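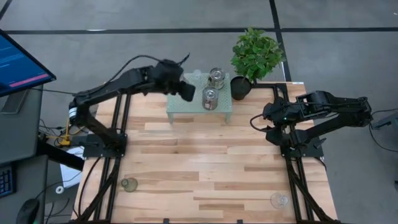
5. Dual-clutch gearbox: first drive and care

Applies to Kerico hatchback and Kerico Rutley versions, guide edition of Jul 25, 2021.

1. Press the brake pedal fully and start the engine.
2. Move the lever from P to D. Wait until D is shown in the instrument display.
3. Release the parking brake, then the brake pedal. The car starts to creep slowly.

Caution: do not hold the car on a hill with the accelerator. The clutches can overheat — use the brake.

4. For manual mode, push the lever to the left. Below 12 km/h the gearbox selects first gear by itself.

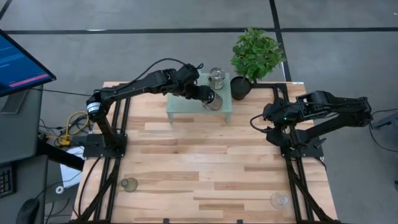 Silver can held upright by the left arm

Note: have the gearbox oil changed every 40,000 km.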